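The tape drawer

16 December 2023

Filed under: Evening course, Robots, Things I said yes to

End of term, then. I have a mug of tea, a sore right shoulder and a folder on my laptop called jotberg_final_v2, which is the older of the two final versions. Several of you have asked how the robotics course is going, in the tone people use to ask after a relative who has bought a boat, so I'm going to write it all down once and send everybody the link.

For those who missed the post in which I signed up: it's a part-time course, evenings, in the workshop at Aitken. There are 13 of us. I had expected to be the oldest by a generation and I'm only the oldest by about a fortnight. Half of the class came from software and believe that all hardware is broken. The other half came from hardware and believe the same about software. We've been divided into groups with a bit of each, presumably so that every argument can be held with both sides present.

My group's project is called Jotberg. We needed a name for the form on the first evening and one of us had been looking at shelving. It was meant to be temporary.

The job is a tape drawer. Two robot arms, one drawer full of rolls of tape, and a list of requests along the lines of "the green one, please". The arms are supposed to open the drawer, find the roll, pick it up, hand it over or put it down on the worktop, and close the drawer again. When I explained this at my sister's, my nephew got up, opened the kitchen drawer, took out the Sellotape, shut the drawer with his hip and sat down again. He's seven. I've asked him whether he is free in May.

May is Trikomari, which I should also explain. It's a student contest for household and workshop tidying by robot, and it takes place over a weekend in a sports hall. You get a bench, a set of tasks and 40 minutes, and judges walk about with clipboards. There's a prize for speed and a prize for neatness, and last year the neatness prize was shared between two teams whose robots had both stopped moving early on. I find this very encouraging.

Now, the method. You don't sit down and write instructions for the arm saying forward a bit, down a bit, squeeze. I thought you did. I had bought a notebook for it. What you do is drive the arms yourself, by holding a pair of controllers and moving your own arms about, while a program called Skundard records everything the cameras see and everything the joints do. Do that enough times, feed the lot to a model overnight, and in the morning the robot has a go by itself, having picked up your technique. It picks up all of it. I have a habit of hovering over things before I choose one (ask anyone who has stood behind me at a bakery) and for most of October the arm hovered too. It would come down over the drawer, stop, drift left, drift right, and think about its life. The others began calling this "doing a me". We had to throw away a whole evening's recordings and I was moved to labelling for a while.

Labelling is fine, by the way. You watch each attempt back and type what happened. "Picks up grey roll." "Picks up grey roll and also the roll under it." "Closes drawer on own finger." By the end of term we had 1,051 attempts in the folder, and I've watched every one of them, some twice, one of them with the family over because I thought it was funny. It wasn't as funny with other people in the room.

What makes the tape hard? I've had a lot of time to think about this. A roll lying flat in a drawer is a very good shape for not being picked up. A two-fingered gripper can go across the whole thing, if the roll is small and there's space either side, or it can put one finger down the hole in the middle and one outside, if the hole is where it thinks it is. Rolls stack. Rolls lean on each other. A roll of green tape with a white core seen from straight above looks, to a small camera, very much like another roll of green tape with a white core that happens to be half the height. The big silver ones are heavy and the ends stick to whatever they were next to. And the drawer doesn't stay the same from one session to the next, thanks to the rest of the class needing tape. We put up a notice asking people to leave it alone. The notice was put up with tape from the drawer.

I argued at one point for doing pens. Pens were rejected as too easy by somebody who has since spent an entire evening trying to get one roll of masking tape to stand on its edge.

Then there's the handle. The drawers are nice white ones with slim handles, the sort of thing you'd be pleased to have in a kitchen, and they run very smoothly. Too smoothly for us. Pull at the speed a person would and the drawer comes out, everything inside slides to the back, then everything slides to the front, and whatever the model had decided about where the teal roll was is now history. We've settled on a very slow pull. I've timed the kettle against it and the kettle won. One of the hardware half wants to line the drawer with non-slip matting, and one of the software half says this is cheating, and the group chat has been unusable since.

We did ask for money. The course gives each group a small budget and ours went on spare fingertips, cable ties, a second controller after the first met the floor, and tape. So much tape. More than 300 pounds gone by the middle of November, and I'd be embarrassed to say how much of that is on a roll. The fingertips wear out faster than you'd think. They have a rubbery face which picks up glue from the tape edges, and after enough sessions the gripper gets so sticky that it can pick things up without closing. For one glorious evening we took that for progress.

The cabling deserves a paragraph of its own and I'm not the person to write it. Every joint wants a cable with enough slack to reach its furthest position and not so much that it hooks itself over the neighbouring arm on the way back. We strap it down, it works loose, we strap it again. I've learned to say "strain relief" in a knowledgeable way. I used it at the garage the other week and they knocked a bit off the bill.

I've put some pictures from Aitken in below. My mother asked what the thing looked like and my attempt at a drawing made her think it was a crane. The first has the gripper pointing down into the open drawer, and the last is from the little camera at the wrist, so you get the fingers in view all the time, the way you can always see your own nose if you think about it.

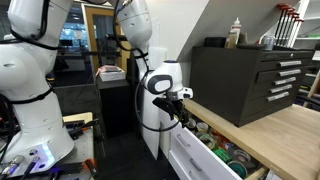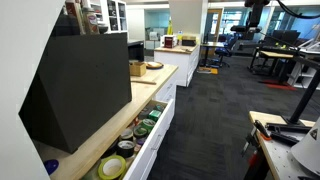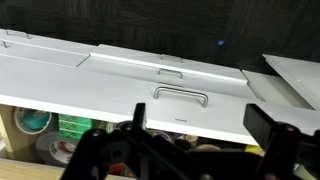

Photos: Jotberg group, Aitken workshop. Please ask before reusing.

You'll notice in the last one how much tape sits under the lip of that front panel. From the wrist, anything tucked beneath an edge is half a roll at best, and one of our own fingers is usually parked in front of the other half. A person would duck their head. The arm can't duck anything, so we've been recording attempts where it tilts the wrist a little first and has a look. It's slow and it makes the gripper look suspicious of the furniture, but I like it. It's the one bit of the behaviour that I would claim as mine.

The middle one is there for the tape and for the general state of the workshop, which I'm told is tidy by workshop standards. That big charcoal block on the worktop is foam. I've wanted to sit on it since September and so far I've been good.

Where we've got to: with the drawer already open and the roll on top of the pile, it usually manages. With the drawer closed, it manages if it's in the mood. If you ask for purple it brings you something, and you say thank you. Closing the drawer afterwards works nearly every time, and I put that down to all of us having been brought up properly.

Over the break we're supposed to go through the folder again and weed out the bad attempts, agree on what "bad" means, and write two pages on how we chose. I've got the first half of the folder. Somebody else has the second half and a new baby, so I expect I've got the second half as well.

Things to sort out in January, mostly for my own benefit: new fingertips, the soft ones. Ask whether the contest supplies the drawer or whether we bring one. Find out how you take a drawer on a train. Decide about the matting. Rename the folder.

Comments are open. Anyone with strong views on masking tape can email me instead.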